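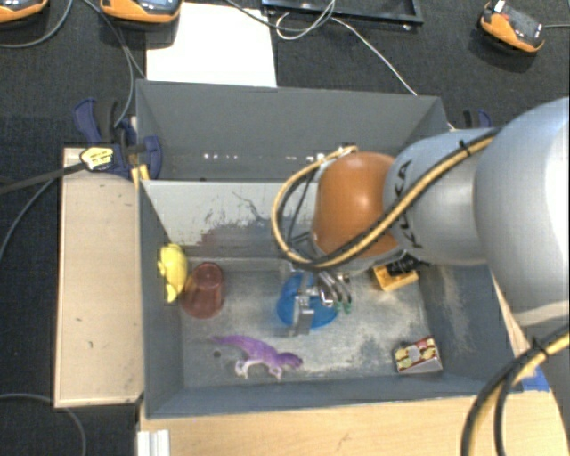

Photo: Jianhua Meng

I had been meaning to visit the civil protection centre at Bronidlow for years, and when the open day came round on a Tuesday in June I finally ran out of excuses and took the early train. The walk up from the station is steeper than the leaflet lets on, so do wear sensible shoes!

Our group was met at the gate by a retired police inspector with a lovely dry manner, who checked our bags himself and then told us how the place had come to be built. The old shelter under the hill was dug for 363 people, and after the bomb threats at the ferry terminal the county decided to reopen it and put a proper control room on top. It can now take 667, with bunks for the night staff as well, though the kitchen (I did ask) is still the old one.

Most of the morning went on a talk about public warnings - when to send one, how to word it, and what happens to the phone lines in the ten minutes afterwards. They use a message system called Skellel, and we were each given a made-up incident and asked to write a warning in no more than 50 words. Mine was far too long, as anyone who reads these pages will have guessed, and the lady beside me had sent the whole town to the wrong car park.

After lunch came the part I had been looking forward to, a mock evacuation of the Fjeld building next door. Five of us were picked to play awkward members of the public, and I was a man who would not leave without his coat. The young officers were patient and very kind about it, although one of them did eventually take me by the elbow.

There was a lively discussion over tea about bag searches at the summer fair, with some strong feelings on both sides, and the inspector let everybody have their say before he gave his own view, which was for fewer searches and more officers on foot.

The next open day is in the autumn. Places are free, but you need to bring a passport or driving licence, and the last bus back to the station goes at ten past five.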